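1/ Another week, another report on what younger shoppers have stopped doing. The current one is from Starnari, a grocery data firm, and it covers canned soup. Thread.

2/ Headline claim: 40 percent of buyers under 30 did not purchase a can of soup last quarter. The base is people with a Stinlow loyalty card. Cash buyers are out, and so is anyone using a parent's card. 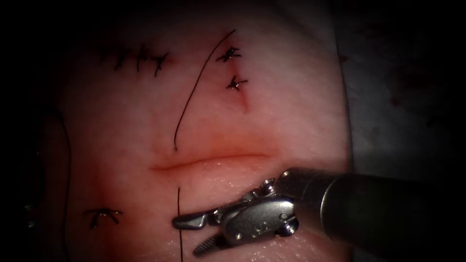
3/ Soup volume fell in every age group. The under-30 drop was almost 2 points larger than the rest. That's a gap, but a small one, and the margin of error is in a footnote. The report calls it a generation walking away. I'd call it a slit as shallow as the one in that practice pad, curving a little from left to right.

4/ Angharad Ifans ran the same question in Durnedside in May and got a flat line. Her survey asked about soup eaten. Starnari counted cans scanned. Cartons, deli tubs and homemade don't show up in the second number.

5/ Survey wording, page 6: "Do you find opening and heating canned soup inconvenient?" Yes or no — no middle option. Price was not asked about.
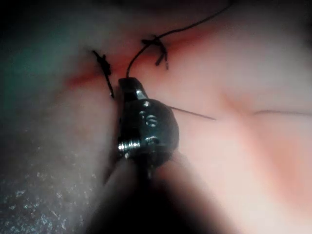 6/ What I'd want before repeating the number: the full tables, the card sign-up rate by age, and unit prices for the Lewis store brand over the same period. I've emailed for all of it. Will post the tables if they send them.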